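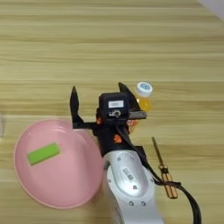 Vol. 11, No. 10

**Written reasons in the lower tribunals**

The Bullum Land Tribunal disposed of 148 appeals last term. In most of them the parties received an order of one line: allowed or dismissed. Full reasons may be requested within ten days, on payment of a fee of 1,000, and few tenants pay it.

The rule is defended on grounds of speed. I do not find the defence adequate. A right of further appeal on a point of law presupposes that the point can be found. In Costico v Lyimo Estates the tenant firm lodged its grounds before it had seen the reasons, and was then refused leave to amend them. The refusal was correct under rule 11. The fault lies in the rule. 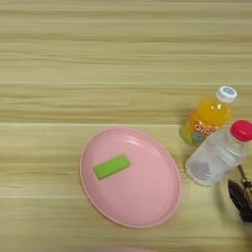
*Pink plate with a green block, on a wooden tabletop.*

Wuson district amended its own rules in November. Its judges now give short reasons with every order, normally a single page covering the issue, the finding and the provision applied. No fee is charged.

Bullum should adopt the same text. Failing that, time for a further appeal should run from the date on which reasons are served, and the fee should be returned where the appeal succeeds. Both changes can be made by practice direction, without fresh legislation.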